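# Idik abre en agosto su primera casa de descanso para familias con un hijo hospitalizado

Idik pondrá en marcha en agosto Casa Gadmont, un alojamiento gratuito de 16 habitaciones a pocos minutos a pie del hospital infantil, pensado para los padres, abuelos y hermanos que llegan de lejos y no tienen dónde pasar la noche.

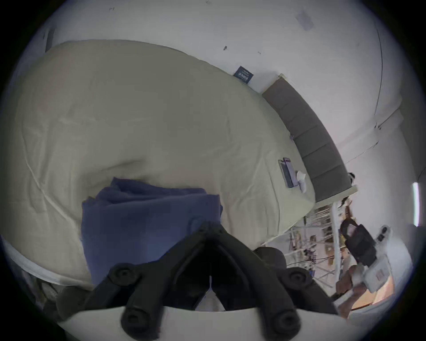

Dormir en una cama de verdad, aunque sea cuatro horas, cambia por completo la manera en que uno entra por la mañana en la habitación de su hija, según contó Mariama Ametepe durante la presentación del proyecto, y añadió que en su caso fueron demasiadas noches de sillón, con el abrigo por manta y el cargador del teléfono compartido entre tres familias. Sus palabras arrancaron el aplauso más largo de la tarde, y con razón, porque casi todos los presentes habían vivido algo muy parecido.

La idea de Casa Gadmont nació precisamente de conversaciones como esa, en los pasillos y junto a la máquina de café. Hace ya varios inviernos, el equipo de Idik empezó a preguntar a las familias qué les hacía falta, y las respuestas hablaban muy poco de dinero y mucho de cosas sencillas: una ducha caliente, una cocina donde preparar una tortilla a las once de la noche, una puerta que se pudiera cerrar un rato. Con esas notas bajo el brazo nos pusimos a buscar edificio, y tras unas cuantas decepciones (y algún que otro sótano que preferimos olvidar) dimos con la antigua residencia Gadmont, que llevaba años cerrada y conservaba intactos la escalera, el patio y una higuera enorme.

La rehabilitación ha corrido a cargo del estudio Annan, que ha respetado la distribución original y ha abierto ventanas hacia el patio en toda la primera planta. La casa podrá acoger a 32 personas a la vez. Todas las habitaciones tienen baño propio, y en la planta baja se han instalado la cocina común, la lavandería, un cuarto de juegos para los hermanos pequeños y una salita tranquila, sin televisor, para quien necesite hablar por teléfono o no hablar con nadie.

«Hemos querido que se parezca a la casa de una tía a la que uno le tiene cariño – con sus estanterías, sus mantas y su olor a sopa – y que al mismo tiempo funcione a cualquier hora, porque en un hospital las malas noticias y las buenas llegan cuando quieren», explica Akua Appiah, directora de Casa Gadmont. «La recepción estará atendida día y noche, y si alguien llega a las tres de la madrugada encontrará la luz encendida y a una persona despierta.»

La estancia no tendrá coste alguno para las familias ni un límite fijo de noches. Las solicitudes se tramitarán a través del servicio de trabajo social del hospital, que valorará la distancia hasta el domicilio y la duración prevista del ingreso. Tendrán preferencia quienes vivan a más de 80 kilómetros, si bien se reservarán dos habitaciones para urgencias, sea cual sea la procedencia.

El proyecto ha salido adelante gracias a la empresa textil Bravley, que ha donado toda la ropa de cama y las toallas, y a las aportaciones de casi 86 comercios y particulares de la comarca, a quienes queremos dar las gracias de corazón. Ha habido quien ha traído una lámpara, quien ha arreglado gratis la caldera y quien se ha presentado con una caja de cuentos de sus nietos, ya crecidos.

«En el taller todos conocemos a alguien que ha pasado por ahí», señala Kwabena Nutsugah, responsable de producción de Bravley. «Cuando nos llamaron, lo único que preguntamos fue la medida de los colchones.»

Antes de la llegada de las primeras familias, los vecinos podrán visitar la casa en una jornada de puertas abiertas, de diez de la mañana a seis de la tarde, con merienda en el patio. La entrada será libre y no hará falta inscribirse.

**Sobre Idik**

Idik es una asociación sin ánimo de lucro que acompaña a familias con niños ingresados durante largas temporadas. Ofrece apoyo psicológico, transporte y actividades para los hermanos, y se financia con cuotas de socios y donaciones.

**Contacto para medios**

Sinan Coşkun, oficina de prensa de Idik. Se atienden peticiones de entrevista y de visita a la casa, por la mañana, hasta las dos.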